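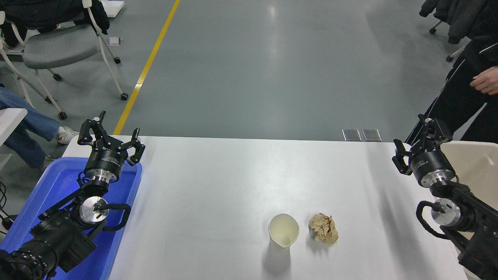

The manipulation group at Hululano has been looking into why its sorting policy does well on hard plastic and poorly on anything made of paper. The short version is that paper changes shape, and most of the training recordings treated it as if it didn't. For the new round of work the group cut the task down to a pair of items, a white paper cup and a crumpled ball of brown paper, set next to each other on a white table between two arms. The cup is a little squashed at the rim, which matters more than it sounds. A gripper that has learned the outline of a perfect round cup tends to close at the wrong width on one that has already been handled.

The method is called Palumbo. It changes a single part of the training pipeline, the step where recorded demonstrations are cut up and weighted before the policy sees them. In the old setup every moment of a demonstration counted the same. A long approach through open space had far more influence than the short stretch in which the fingers meet the object, simply by taking up more of the recording. Palumbo finds the moments just before contact and gives them extra weight. It also keeps the parts where the operator pauses, which used to be trimmed out as dead time.

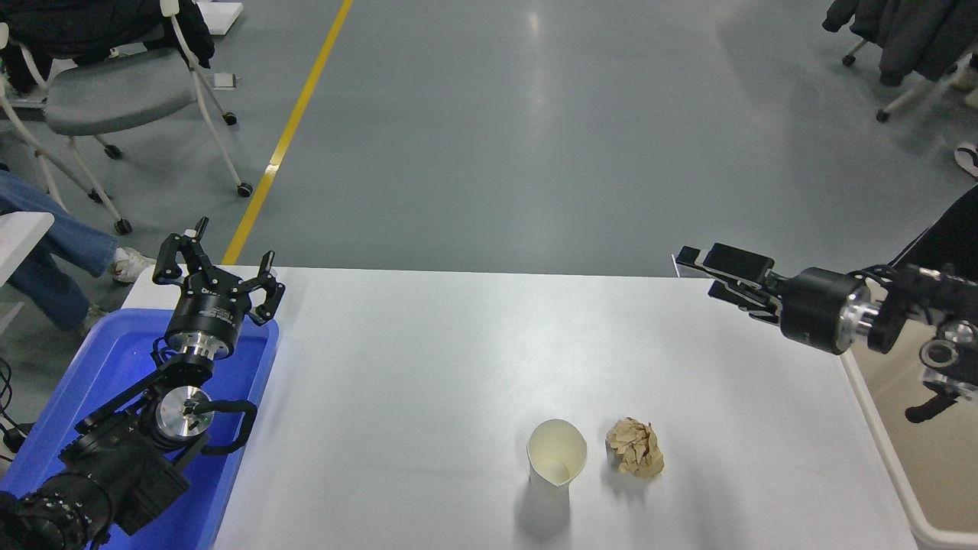 Keeping the pauses was the part people argued over. An operator who is about to pick up something soft often stops for a moment with the gripper open, looks, and adjusts the angle. When those stops were trimmed, the policy learned to arrive at full speed. With hard objects that caused little trouble. With paper, the first touch pushed the item away or folded it, and everything the policy did next was based on a shape that no longer existed.

The data set for this round holds 373 demonstrations, all collected by operators driving both arms. Of those, 217 cover the cup and the paper ball placed close together, and the rest cover one item alone. The close placements are harder. The arm has to choose one item and leave the other where it is, and from some angles the two outlines touch.

Testing was kept simple. Each version of the policy got 100 attempts with the items in starting positions it had not been trained on. An attempt counted as a success only if the chosen item ended up in the correct bin and the other one stayed on the table. Drops, double picks and picks by the wrong arm all counted as failures, even when the policy recovered afterward.

Palumbo came out ahead of the old pipeline on both items. The gain was larger on the paper ball, where most of the old failures had been pushes instead of drops. On the cup the gain was smaller and came almost entirely from starts where the cup had been pinched or bent. With a fresh, round cup the two versions were close enough that the group does not claim a difference.
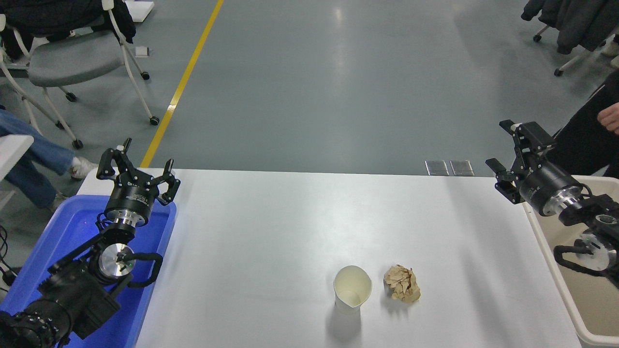 The paper cup and paper ball task, with one arm on each side of the table.

Some problems are still open. Glare on the tabletop throws off the grasp angle, mostly for the cup, where a white rim against a bright white surface leaves very little edge to work with. The group tried a darker table covering early on and dropped it. The policy did better, but the sites that will use the system have white tables, and the result would not have carried over.

The choice of arm is the other weak spot. When the items stand near the middle, the policy sometimes starts with one arm, stops, and switches to the other. It usually finishes the job, though it adds time, and on 10 attempts it switched more than once. The group thinks the extra weight on pauses may be part of the cause — the policy could be reading a pause as a chance to start over. A version with separate weights for each arm is being trained now. 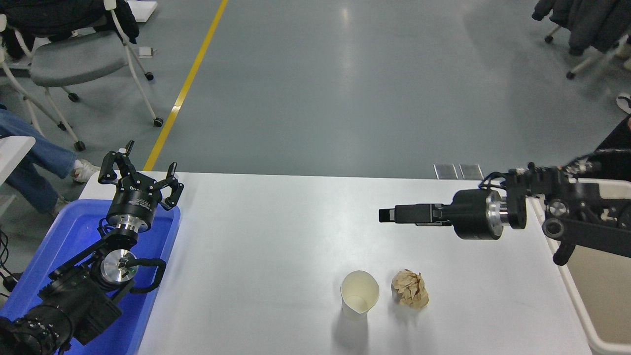
What comes next

The Hostero team will run the same test on its own pair of arms in January, using the same weights and a new set of paper items. If the results hold up, Palumbo will become the default in Trallov, the shared training code, and the old trimming step will stay available as an option. Groups that have demonstrations with the pauses already cut out will need to go back to the raw recordings, as the missing stretches can't be rebuilt from the trimmed files. Please check what you have stored before clearing any disk space this winter.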